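Section 4: Setting your heating for the cold months

By now your Plultetti controller should be on the wall, the little green light should be steady, and you should have had a cup of tea. This section takes you through setting up the heating side of things so that your gas boiler burns only what it needs to. It takes a bit of patience the first time round, but once it's done you can more or less leave it be until spring.

You will need your most recent gas bill, the boiler handbook, and somebody in the house who knows where the radiators are (you'd be surprised how often one turns up behind a sofa!).

Before you begin

Caution: If you smell gas at any point, stop what you are doing. Don't touch light switches or the controller. Open the windows, turn the gas off at the meter if you can reach it easily, go outside and ring your gas emergency number from there.

Caution: Nothing in this section asks you to take the cover off the boiler. Work behind the cover is for a registered gas engineer only, however handy you may be with a screwdriver.

4.1 Taking your first meter reading

The controller can't see your gas meter, so it needs a starting figure from you.

1. Find the meter and write down the black digits from left to right. Leave out any digits in red, or after the decimal point.
2. On the controller, press Menu and scroll down to Fuel.
3. Choose Gas, then Metric or Imperial. Your bill will tell you which. Metric meters are marked m3 and imperial ones ft3.
4. Type in the reading and press the tick.
5. The controller will ask for your yearly use. If you have a full year of bills, enter the total from those. If you've only just moved in, leave it on 2000 cubic metres and the controller will correct itself as you add more readings.

Note: Please take another reading every month through the first winter. Those of us who helped write this guide have all forgotten at least once, and the estimates do wander off rather badly when that happens.

4.2 Setting the flow temperature

Flow temperature is how hot the water is when it leaves the boiler on its way to the radiators. A great many boilers are left at whatever the installer chose on the day, often higher than the house needs, and the gas bill goes up accordingly. These steps are for combination boilers, the kind with no hot water cylinder.

1. Find the radiator dial or button on the front of the boiler. It usually has a small picture of a radiator beside it. The one with a tap is for your hot water, so leave that alone for now.
2. Make a note of the present setting, in case you want to go back to it.
3. Bring the setting down to 70 degrees and leave it there for a couple of days.
4. If every room still gets comfortably warm, bring it down a little further. Keep going in small steps until the coldest room starts to feel slow to heat, then go back up one step.
5. Enter your final figure on the controller under Heating, then Flow. 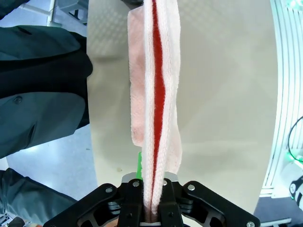
You may find that the radiators feel cooler to the hand than they used to, and that the heating stays on for longer at a stretch. Both are quite normal. A boiler that runs gently for a long while generally uses less gas than one that roars away and shuts off again, so do give it a fair trial before you turn everything back up.

Caution: If you have a hot water cylinder, don't follow the steps above. The stored water has to be kept hot enough to be safe, and on many systems the same setting governs both. Turn to Section 6, or ask your heating engineer.

4.3 Building a daily timetable

1. Press Menu, then Timetable, then New.
2. Give the timetable a name. Anything will do. "Winter" is popular.
3. Set the first warm period to begin 15 minutes before the first person gets up. Older houses with thick walls may want longer.
4. Add a second warm period for the evening.
5. Set the in-between temperature a few degrees below your comfort temperature. Try not to switch the heating off altogether in freezing weather, particularly if you have pipes in a loft or garage.
6. Press Save. The screen will show code 77 for a moment while it talks to the boiler, and then go back to the clock.

Note: If code 77 stays on the screen, the controller hasn't reached the boiler receiver. Check that the receiver has power, then press Save again. Receivers in the Fistgate range have a reset button on the underside; hold it in until the light blinks.

4.4 Cold snap mode

When a hard frost is forecast, demand for gas climbs everywhere at once, and some tariffs charge more at the busiest hours. Cold snap mode warms the house a little early so that the boiler can ease off during the teatime rush.

1. Press Menu, then Extras, then Cold Snap.
2. Choose Ask Me First or Automatic. We suggest Ask Me First until you are used to it.
3. Enter your tariff's busy hours from your bill. If your tariff charges the same all day, skip this step.

To cancel at any time, press and hold the back button. Your ordinary timetable will pick up again at its next warm period.

If you have a Neto room sensor to add, carry on to Section 5 and have its batteries ready.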